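Station 2, six months in

10/19/18

I said in April that I would write up the wiring cell once it had run long enough to have an opinion about. It has, so these are my notes. They are mostly for the two other shops that asked, and for me, when I have to argue for the next one.

Background for anyone new. Mathias is a contract assembly shop. We build small electromechanical subassemblies, and the one that matters here is the Brira housing, a molded part with two copper leads that have to be laid into channels and held for inspection before the part goes on to test. A full shift on that line is 800 parts. Until this spring it was all hand work at four benches.

The cell took over the handling. An arm picks the part, presents it for the lead check, turns it, and passes it on or sets it in the reject tray. Placing the leads is still done by a person. We tried the placement step for three weeks and gave up. Thin wire has its own ideas about where it wants to be, and the cycle time went from tolerable to silly once retries were counted.

Cycle time first, as that is what I get asked. The hand process averaged 59 seconds per part from pickup to tray. The cell averages 57. That is the whole improvement in speed, and if speed had been the justification I would be writing a different post. What changed is the spread. By hand, the slow parts after lunch could run to double the average. The cell's slow parts are the retries, and those are logged, so I can go and look at them.

The gain was in wrists. The old job was pick, turn, look, turn, place, over 700 times before going home, with a pinch grip on a small glossy part. Three of the people on that line had tape on their thumbs most weeks. Nobody on it has asked for tape since June. I don't have a controlled study and won't pretend to.

The losses are real too. The benches used to face each other and people talked all day. Now two operators place leads on one side of the guard and one person clears the reject tray on the other, and the guard is polycarbonate with a fan behind it, so conversation is done at break. Eluned Kneath, who had the end bench for years, told me the work is easier and the day is longer. I wrote that down because I had no column for it in the spreadsheet.

She also moved over to reject review, and that turned out to be the part of the project I had planned worst. My original spec had the tray emptied once per shift by whoever was free. In practice somebody has to decide what each reject means: bad lead, bad molding, or a good part the cell didn't like. At first the third kind was the most common. Eluned sorted them into egg cartons by cause, and within a week we had a better fault list than the one the Jaltix software gives us. The software has five reject codes. She has eleven.

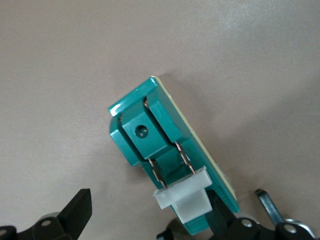 Most of her codes come down to grip. A part held a few degrees off will still pass the presence check, but the lead check wants to see down both channels, and a small tilt puts one of them in shadow. Glare does the same thing from the other direction. Faisal Chaudhry, who looks after the controls, spent a good part of the summer on this. He moved the light twice, slowed the final approach, and added a second look from a slightly different angle whenever the first one is borderline. The second look costs time on those parts and is paid for by the ones that no longer get thrown out.

The other change was letting operators adjust the approach speed themselves. I was against it. Faisal put upper and lower limits on the setting and a log behind it, and so far the log shows that they slow it down at the start of a new molding batch and bring it back up an hour later. It is what I would have done, except that I would have needed a meeting.

Headcount, because people ask and then look at the floor. Nobody was let go. Four people worked the line before and three work it now. The fourth went to the Gomia line at the same rate, by his own request, and I am told he prefers it. I can say that about one cell. I can't promise it about five, and I have stopped letting the sales side say it on tours.

Open items:

Finger pads. They wear faster than the quote suggested. We keep spares at the cell now.

Reject codes. I want Eluned's eleven in the software. The vendor says next release.

Guard. Faisal wants to move the fan to the top so people can hear each other. It's half a day of work and it is on the list for the next shutdown.

Training. Two people can restart the cell after a fault. It needs to be all of them, on both shifts, before I sign off on a second unit.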